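Thread: Savberg depot light, case 68, witness times don't agree

gromis_files
Working through the Savberg railroad case again. Two track workers report a green light, low over the sidings, moving against the wind. The first says 3:10 a.m., the second 3:40. The bulletin prints both under one sighting. I think it is two events.

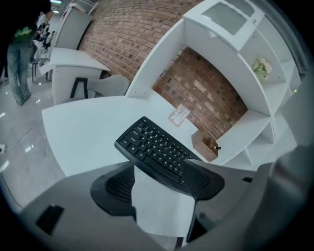 The signal box log supports the later time only. It has a block entry for a freight at 3:38 and nothing before it for over an hour.

Skesitz113
Disagree. The box clock was known to run slow that February. The log can't separate the two times.

gromis_files
Slow by how much? Source?

Skesitz113
Boonyarit catalog, note to case 68. No figure given. "Slow" is the only word.

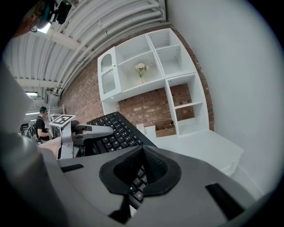

Without a figure you can't correct the log, so I would leave it as one event with an uncertain time.

tallow_k
Has anyone ruled out a hand lamp? A green lens at 2000 feet looks like a point source. Color alone tells you nothing.

gromis_files
The second witness puts it above the roofline. He estimated 3000 feet away, at night, with no reference. I give the distance no weight but I do accept the elevation.
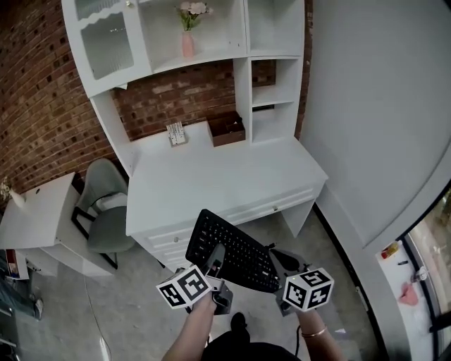

Jaruwan Saithong
Moderator, Case Files

Title edited to include the case number. Please cite the bulletin page when quoting witness times. The two statements are typed on separate forms, and only the second is signed.

Skesitz113
Then the first may be secondhand. I still say one event.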